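Share 40 Comments 2

About us

Forkport Table Care began in a cold back kitchen in Fallport, with one badly stained table and a great deal of stubbornness. We'd wanted it white again before the family came in October, and by the time they arrived we had scrubbed, rinsed and fretted over it so often that two neighbours had asked if we might have a go at theirs as well. One thing led to another, as it does, and we have now looked after 700 tables, worktops and desks, most of them pale, and every one of them somebody's favourite place to put down a cup of tea.

Pale tops are what we love best, and I'm afraid we can go on about them at length! A dark table will hide its crumbs from you for days, bless it, but a smooth white one shows every last speck, and you do get into the habit of bending down and looking across it towards the window.
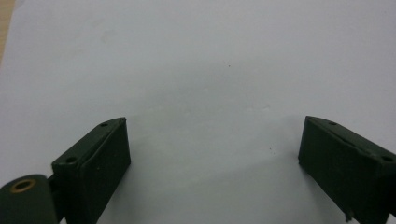

Asamoah, on Diltadach Road, wrote to tell us that the little reddish-brown specks are always the worst, and that paprika had very nearly finished off a dinner party. We quite agree (paprika, tea and rust, in that order), and our advice is the same as ever: lift the dry bits first with a soft brush, go over the place with a damp cloth and a drop of washing-up liquid, and please, please leave the scouring pad in the cupboard. A matt finish that has been rubbed shiny is a much longer job than a speck.

We're still a small outfit and we still come to you, with our own cloths and buckets, anywhere in Fallport and the villages along the river. A first visit usually takes about 40 minutes, and we're always glad of a chat while we work. If you'd like us to call, leave a note at the shop or write to us, and do say what colour your table is meant to be.

100 likes Share this page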